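3.2 Data collection with the hand-held gripper

All demonstrations were recorded with the Tavby gripper, a hand-held tool that an operator carries and closes by hand. No robot arm is needed in this stage. We collected 563 demonstrations in one large shared room, with up to 8 operators taking turns. Other people were allowed to walk and work in the room during the recording, and we did not ask them to leave the view of the camera.

The pose of the gripper is estimated from the camera on the tool. In our earlier system, Nokard, the estimate was often lost when the operator turned the tool quickly toward the ceiling. We therefore added cubes with square fiducial markers to the workspace.
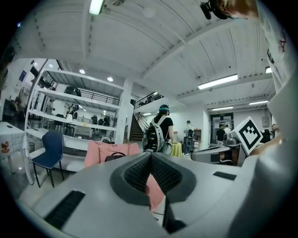

Figure 2. View from the camera on the hand-held gripper, with a marker cube at the right.

When a marker is detected, its pose is used to correct the drift of the visual tracking. When no marker is detected for more than 4 seconds, the segment is removed from the training set - we found this simple rule more reliable than a threshold on the tracking error. The pixels of the gripper body are masked before feature matching, as they move together with the camera and would otherwise be taken as static points. The same mask is used for all operators.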